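Mastitz Releases Dandero 4 Write Blocker Firmware

Mar 1, 2020

Print this article | E-mail this article

Mastitz has released version 4 of the firmware for its Dandero line of forensic write blockers. The update adds support for NVMe drives with 4K native sectors, changes how read errors are logged, and fixes a fault that could stop a hash calculation when the host computer went to sleep.

Under the previous firmware, the unit retried an unreadable sector up to 50 times before moving on. On a drive with a damaged head, this could add hours to an acquisition and put more wear on the evidence. Version 4 skips ahead 1,000 sectors after the first timeout, finishes the readable areas, and then returns to the gaps in smaller steps. The skip distance and the number of retries can be set from the front panel before a job starts.

The log format has also changed. Each entry now records the sector range, the time of the attempt, and the error code returned by the drive. Logs are saved as plain text and as CSV. Files made by older firmware can still be opened in the desktop viewer, but the two formats cannot be merged into one case report.

"Most of the work went into the error handling," said Vaughn Yazzie, firmware lead at Mastitz. "The earlier code assumed the drive would always answer a reset command. Failing drives often don't."

The release was tested against 329 storage devices at the company's Whitfield lab, including 40 drives with known media damage. Mavis Bellamy, who manages the lab, said that two older SATA solid-state models still drop off the bus during a secure area query. A fix is planned for July. Until then, users should turn off the query in the settings menu when working with those models.
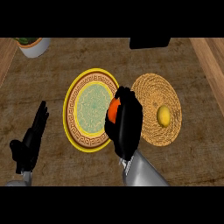 Can a unit be returned to the earlier firmware after the update? Any Dandero unit can be rolled back with the recovery image on the support page, but saved job profiles are erased in the process and should be exported first.

The update is free for registered owners and installs over USB or Ethernet. Units must be running version 3.2 or later.

Print | E-mail

Recent items
Luvberg Adds Batch Hashing to Its Imaging Software
Choosing a Bridge for Older IDE Drives
Everett Crenshaw on Labeling and Storing Test Media
Dandero Desktop Viewer: Known Issues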